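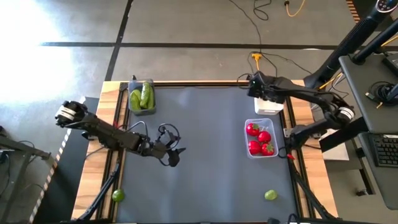
Macarena Gallardo asks if a strawberry that is bought half white will become sweet when it is left for a few days in the kitchen. It will not, and with her question we can begin the notes for unit 6.

Fruit and Vegetables After the Harvest
Notes for unit 6, Storage and Handling of Fresh Food
Please read together with page 99 of the course reader

Still alive after picking

A fruit which has been picked is still a living thing. It takes in oxygen, it uses its sugars and acids, and it gives off carbon dioxide, water and a little heat. We call this respiration. Before the harvest the plant replaces what is used. After the harvest there is no supply any more, and the fruit lives from what it has inside.

From this follows the first rule of storage: slower respiration means longer life. The simplest way to slow it is to cool the product, but how far we may cool depends on the kind of fruit. We come back to this below.

Two groups of fruit

The first group is called climacteric. In these fruits respiration rises strongly at the start of ripening, and the fruit makes much more ethylene, a gas that works as a plant hormone. Bananas, tomatoes, avocados, mangoes, pears and apples belong here. If they are picked mature but not yet ripe, they can finish ripening in a box, in a truck or on your kitchen bench.

The second group is called non-climacteric. Here there is no such rise. Strawberries, grapes, cherries, lemons, limes and oranges belong to it. They should be picked when they are good to eat. A pale strawberry may become somewhat redder and softer after picking, but its sweetness does not improve in a useful way.

Please do not mix up mature and ripe. Mature means that the fruit has developed enough to ripen properly. Ripe means that it is ready for eating. A tomato can be mature and completely green.

Colour is not always ripeness

The green of the peel comes from chlorophyll. In many citrus fruits the chlorophyll breaks down when the nights are cool, so in a warm climate an orange can be ripe inside and still green outside. Limes are usually sold green because buyers expect it. Left longer on the tree, many of them turn yellow, and some cooks prefer them so.
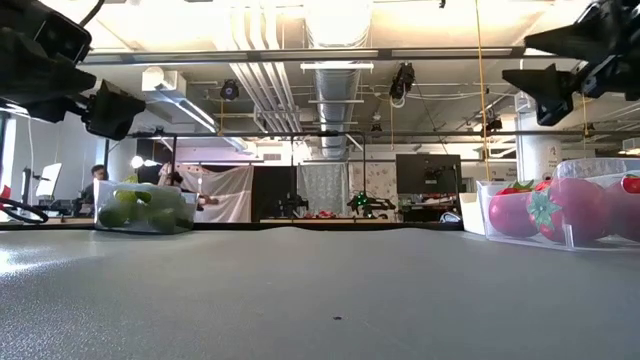 Figure 1. Limes in a clear plastic container.

Loss of water

Most fresh fruit and vegetables are largely water, and they lose it through the skin, the stem end and every small wound. A lime has a waxy peel and loses water slowly. A cucumber has a thinner protection and becomes soft at the ends. Leaves are the most sensitive of all.

Three things make the loss faster: dry air, warm air and moving air. A closed package keeps the air moist, but if it is too tight, drops form on the inside and mould can begin. Therefore many packages have small holes.

In our practice case, the grower Clevudau sends lettuce to the Brernari packing house. The boxes wait 2 hours in the sun before they are cooled. Trinidad Llorente suggested in the discussion to harvest earlier in the morning — a good answer, and a cheap one. Please add to it what you would do with the boxes if the truck is late.

Too cold is also a problem

Plants from warm regions can be damaged by temperatures well above freezing. This is chilling injury. The signs often appear only after the product has returned to a warm room: small pits in the skin, watery spots, poor colour, poor flavour.

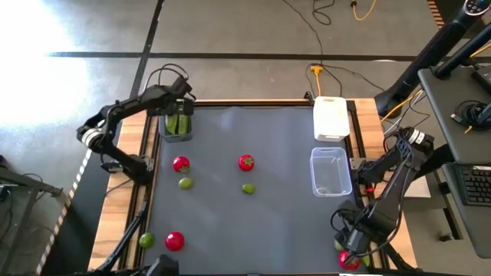

Cucumbers, capsicums and eggplants are sensitive in this way, and tomatoes also, above all when they are not yet ripe. Strawberries are different and want to be kept close to zero degrees. For a shop with only one cold room this is a real difficulty, and some compromise has to be found.

Ethylene in a mixed store

Ripe climacteric fruit can spoil its neighbours. Cucumbers turn yellow, broccoli also, and carrots may taste bitter. Keep apples and ripe bananas away from them, and change the air in the room regularly.

Work for next time

1. Write down which fruits you have at home and put each one in its group.
2. Read the Lund case in the reader. More than 40 boxes of cucumbers were refused by the buyer. Explain which mistakes in storage could give yellow skin and which could give pits.
3. Prepare one question on packaging film. We will use the Skistex data sheet, so please bring your copy.

The written report for this unit is due at the end of September.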